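Cómo cuidar la madera de casa sin volverse loco

La madera perdona bastante más que el mármol y bastante menos que el plástico. Llevo años limpiando, rayando y arreglando muebles propios y ajenos, y casi todos los desastres que he visto empezaron con un producto milagroso y una tarde libre. Los míos también.

Lo primero es saber qué acabado tienes delante. Echa una gota de agua en un rincón discreto y vete a hacer café. Si a la vuelta la gota sigue redonda y altiva, hay barniz o laca. Si ha dejado un cerco oscuro, la madera está aceitada, encerada o desnuda, y conviene tratarla con más respeto que al resto de la familia.

Limpieza de diario

Paño de microfibra apenas húmedo, siempre a favor de la veta, y otro seco detrás. Para la grasa de cocina, una cucharadita de jabón neutro en un litro de agua templada. El vinagre, que según internet limpia hasta las conciencias, déjalo para la ensalada: en acabados de cera y aceite se come el brillo. Los sprays con silicona dejan la mesa preciosa una semana y luego no hay aceite ni barniz que agarre encima.

Cercos de vasos

Los blancos suelen estar en el acabado y tienen arreglo. Paño de algodón seco, plancha tibia y sin vapor, pasadas cortas, levantando para mirar. Si te llaman por teléfono, apaga la plancha antes de contestar (mi aparador todavía recuerda una conversación con mi cuñada).

Los oscuros son otra historia. El agua ha llegado a la fibra y toca lijar o aprender a quererlos. Un frutero bien colocado también cuenta como restauración.

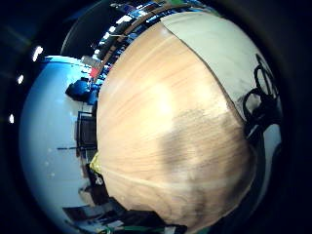 Ilgın Aydoğan escribe que lo del frutero lo lleva practicando desde que se casó, pero que en una mesa de roble aceitado le funcionó el ácido oxálico, con guantes, ventana abierta y mucha agua después para enjuagar. Confiesa que la primera vez trató solo la mancha y le quedó un óvalo pálido más feo que el cerco original. Ahora moja el tablero entero.

Tiene razón, y lo suscribo con una advertencia: el ácido oxálico es tóxico, así que ni niños ni gatos cerca, y mascarilla si luego vas a lijar.

Arañazos

Para los finos, cera en barra de un tono parecido, frotada en cruz y retirada con un trapo. Si dudas entre dos tonos, coge el oscuro, que pasa por veta. El truco de la nuez funciona un rato, lo justo para que se vaya la visita.

Lijar lo menos posible

Si no queda otra, empieza suave. Yo termino con grano 400 entre manos de barniz y guardo el 800 para la última, cuando quiero que el tablero parezca de alguien más paciente que yo. Taco siempre en superficies planas; en las curvas, esponja abrasiva, porque el taco deja facetas que solo se ven con la luz de la tarde, es decir, cuando ya has recogido. En muebles chapados, dos pasadas alegres en un canto y aparece el tablero de debajo - ahí ya no hay cera que valga.

Aceitar

Capa fina, esperar 15 minutos o lo que diga la lata, y retirar todo el sobrante. Todo. El aceite que se queda encima no protege, se pone pegajoso y colecciona pelusas. Los trapos usados, extendidos al aire libre hasta que sequen, nunca hechos una bola en el cubo: con aceite de linaza pueden arder solos, y explicar eso al seguro da mucha pereza.

Repito la operación en febrero, cuando la calefacción ha dejado la madera sedienta y fuera no apetece nada. Las tablas de cortar van aparte, con aceite mineral de uso alimentario, y el de oliva se queda en la despensa, que se enrancia.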